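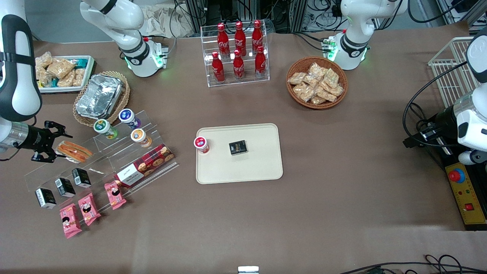 ## Compte rendu - réunion « coin goûter » du 18 octobre 2025

Lieu : salle Trerkari, grande table brune
Animation et notes : Iason Papadakis

### 1. Disposition de la table

Très belle discussion, et pour une fois on est tombés d'accord en un quart d'heure ! Le présentoir à deux étages plaît à tout le monde : trois Coca-Cola derrière, trois devant, on voit tout de suite ce qui reste. Il garde sa place au fond, au milieu.

Le présentoir transparent en gradins reste à gauche, avec les gobelets fermés sur l'étage du haut.

**Décision :** disposition adoptée pour la journée Hemmin.

### 2. Les paniers

Gros coup de cœur pour le panier rond en osier avec les petites pâtisseries emballées une par une - c'est généreux, ça donne envie de se servir. Les barres restent dans le bac blanc à bord turquoise, dans le coin. L'équipe Mimitley aurait préféré tout en osier, mais le bac se lave en deux minutes et l'idée a été retirée de bonne grâce.

Reste le panier blanc en fil métallique, vide pour le moment. Propositions : clémentines, serviettes, ou les deux (les clémentines ont nettement plus de partisans).

Question ouverte : que met-on dans la barquette en aluminium du panier ovale ? Iason propose ses sablés au sésame. Applaudissements.

### 3. Le plateau beige

On le garde au centre, bien dégagé. Le petit flacon blanc et la boîte noire à lettres dorées et blanches y restent jusqu'à la prochaine réunion, le temps de choisir ce qu'on veut vraiment mettre en avant.

### 4. Budget et quantités

- 100 € accordés pour les boissons et les fruits, comme en septembre
- 46 inscrits à ce jour pour la journée Hemmin
- commande à passer chez Indon, qui livre sur place

### 5. À faire

- [ ] Iason : sablés, et étiquettes pour les allergènes
- [ ] Mimitley : clémentines et serviettes
- [ ] Trerkari : confirmer la salle dès 8 h

Séance levée à 11 h 40.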